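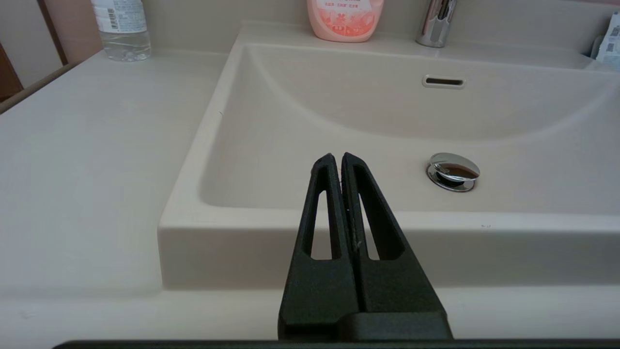

Last changed: July 14, 2024

Tumeo Sink Set: read me before you record, and before you train

Hi, and thanks for downloading this. I put the Tumeo set together to have one place with plain, boring, well-kept recordings of a gripper working at bathroom sinks. It holds 2,808 episodes from 18 bathrooms, all filmed from the wrist. This page is mostly the house rules I record by, with a bit at the end on what's in the folders. If you want to send me your own episodes (please do!), they need to follow the same rules or I can't merge them.

Start pose

Every episode starts with the fingers closed and the gripper in front of the basin, with the drain in view. Closed means closed, tips touching. In the first batch I let people start with the fingers half open and it made the gripper width readings a mess, so I threw that batch out and started over. Hold still for 30 frames before you move. I know it feels like forever. It gives the tracker a clean start and gives me a clean place to trim.

Check the fingers

We use printed black fingers, the kind with a long slot cut through each one. Look them over before every session and pick off any lint or fibers that have caught along the inner edges. I miss these all the time, and small bits still show up in the pictures. That's fine for training, but if you're measuring grip force, clean them properly. Swap the pair if you find a crack anywhere near the base, where the fingers join the mounting block. Don't glue a cracked finger. I've tried it and it let go in the middle of a lift.

What stays on the counter

Leave it the way people leave it. Bottles by the faucet, a water bottle on the side, a packet in the back corner, all good. I want real counters in here, and a model that has only seen bare ones is going to knock things over. There are a few exceptions, and I'm strict about them:

No glass within reach of the arm.
No razors, scissors or anything else with a blade.
No medicine with a name or a prescription label on it.
Nothing plugged in. Hair dryers and shavers go in another room, with the cord.

Product labels are okay to leave facing out. Please don't turn them around or tape over them, it looks odd and I end up with tape in the data.

Water

The tap stays off while the robot is powered. The Ploltier wrist housing we use isn't sealed, and I don't want anyone finding out how much splash it can take. If a task needs a wet basin, run the water first, shut it off, wipe the rim, then bring the arm in. Tag those episodes "wet" in the notes column.

Shiny stuff

Chrome stoppers and faucets act like little mirrors. Before you record, take one test frame and zoom in on anything polished. If you can make out a face, move the lamp or move yourself and take another. The same goes for wall mirrors, which should be out of view or covered with a plain towel. I'd much rather lose an afternoon to this than have to pull someone's face out of a release.

Stopping

One person drives, one person has a hand on the stop button. No solo sessions, even for a quick retake! Speed stays on the low setting anywhere over the basin, and if the fingertips touch the rim hard enough to hear it, stop and check the mount before going on.

Asking first

Most of these bathrooms are in people's homes. Get a yes in writing from everybody who lives there, and tell them they can ask for their episodes to come out later. I take them out within 5 days and note it in the change file.

What's in the folders

Erness is the training part and Pacheco is the held-out part. They don't share any bathrooms, so please don't shuffle them together and then tell me your score went up. Each episode has a video, the gripper width, the wrist position and a notes file. The notes are typed by hand, so expect typos and some creative spelling of "faucet."

Known problems

Lots of pale sinks. Cream on cream on white, with soft edges that are hard to find. Depth is poor on glossy basins and I haven't fixed it. Bottles near the back are often only half in view, and the tops of faucets too. A handful of notes files in Pacheco have the wrong time zone, and I'll sort those in the next update.

Found something else? Open an issue with the episode number and I'll take a look.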